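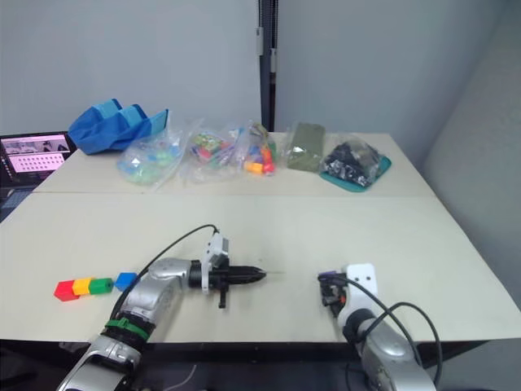 Bausteine und Würfel: Bestand neu sortiert

Der Spielmaterialbestand im Haus Rilleck ist neu erfasst. Jihad Najjar und Princess Panganiban haben 226 Teile geprüft, 193 bleiben in der Ausleihe. Die übrigen sind wegen Rissen oder fehlender Gegenstücke ausgesondert.

Kleinteile werden ab sofort nach Bauart in durchsichtigen Beuteln gelagert, ein Satz pro Beutel. Gemischte Sätze aus Altbeständen bleiben vorerst zusammen, bis Ho-yin Chu die Packlisten abgeglichen hat. Die kleinen Würfel in Rot, Gelb, Grün und Blau gelten als eigener Satz und werden einzeln ausgegeben.
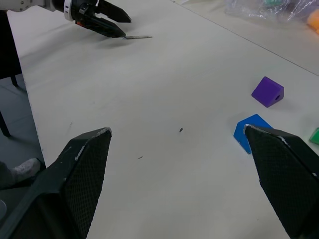 Formbausteine in Violett, Blau und Grün auf dem Sortiertisch.

Bei den Formbausteinen sind Kanten und Bohrungen vor der Rückgabe zu prüfen. Eingedrückte Kanten sind zulässig, ausgerissene Bohrungen nicht. Gereinigt wird mit einem feuchten Tuch ohne Lösungsmittel; verpackt wird erst nach vollständiger Trocknung.

Die Etiketten tragen künftig Satznummer und Stückzahl – die alten Farbpunkte entfallen. Ausleihen sind ab November wieder möglich, Höchstmenge 55 Teile je Gruppe. Fehlteile bitte schriftlich an Jericho Dagdag melden, mit Angabe der Satznummer.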